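Rücklagen und Rente: Gespräch mit einer Finanzberaterin

Sabine Steinbach berät seit 10 Jahren Privatkunden bei Kerndale, die meisten kurz vor dem Ruhestand. Zu ihr kommen Angestellte, aber auch Inhaber kleiner Betriebe wie der Bäckerei Mészáros.

Die häufigste Frage im Erstgespräch sei die nach dem richtigen Zeitpunkt. „Viele wollen zwei Jahre früher aufhören und haben die Abschläge nie durchgerechnet“, sagt Steinbach. Sie lasse sich zuerst die Renteninformation und die Kontoauszüge der letzten Monate geben. Über Anlagen spreche sie frühestens beim zweiten Termin.

Für unerwartete Ausgaben empfiehlt sie ein getrenntes Tagesgeldkonto. Bei einem Alleinstehenden mit geringen Fixkosten könnten 3000 Euro ein Anfang sein, ein Hausbesitzer brauche deutlich mehr. „Eine kaputte Heizung bezahlt man nicht aus einem Fondsdepot, das gerade im Minus steht.“

Von Produkten, deren Kosten der Kunde nicht selbst benennen kann, rät sie ab. Eine Mandantin habe 1000 Euro Abschlusskosten erst im Januar bemerkt, als die Jahresabrechnung kam.

Den Haushaltsplan führt Steinbach mit ihren Kunden in der Software Eleten. Lebensmittel und Essen außer Haus trennt sie dabei. „Wer im Ruhestand öfter selbst kocht, sieht das nach einem Vierteljahr in der Tabelle.“
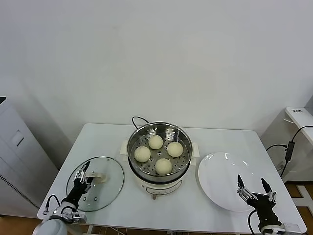
Zur Person

Steinbach lernte bei der Versicherungsagentur Jestik und wechselte später in die Honorarberatung. Das Gespräch gibt ihre persönliche Einschätzung wieder und ersetzt keine Anlage- oder Steuerberatung.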